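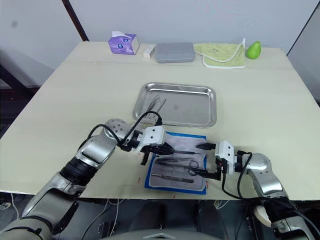 Two robot arms at work over surgical-style instruments, with a steel tray behind the pad.

Nollham lab puts its house rules for robot arms on one page, and shares them

A robotics lab in Nollham has boiled its safety and good practice rules for two-armed tabletop robots down to a single page, and it's giving the page away to any school or workshop that wants it.

The lab, Skemia, trains robot arms on the kind of fiddly handling work that comes up when instruments are sorted and laid out. Its old rulebook ran to 186 entries, collected over several years and kept in three different places. The new one has seven.

"People were doing the right things, mostly, but everybody had learned a slightly different version," said Imogen Sedgwick, who led the rewrite. "Now you can read the whole lot while the arms are starting up. I love that!"

The rules begin with the table. Before a session, the operator checks that both arms can reach their work without crossing, and that the cables have enough slack to follow the wrists through the full movement. Points and blades get a rule of their own: a person may only hand a sharp tool to a robot by setting it down on the work surface and stepping back. No passing it straight into the gripper, however slow the arm is moving.

Another rule covers speed. Arms are held to 50 percent of their normal working speed whenever a new task is being tried out, and they stay there until two people have signed the log. One of the two has to be someone who didn't set up the task.

Then there's the rule that caused the most argument, on stopping. Anyone in the room can hit the stop button at any time, visitors included, and the operator may not restart until that person has said what they saw. Cuiping Lu, an engineer on the project, was against it at first — she worried that sessions would never get finished. She has since come around. "We lose a few minutes here and there," she said. "And I've heard some really sharp observations from people on their first day."

Catterall, a training workshop across town, tried the page out over the summer and sent back a list of changes, most of which made it in. Instructor Reece Oakley asked for bigger print and a blank space at the bottom for local rules, such as who holds the key to the power cabinet.

The page doesn't replace a proper risk assessment or any legal duty, and it says so in its first line. Skemia plans to look at it again in August, when comments from the first round of users are due. Printed copies can be picked up at the lab's front desk.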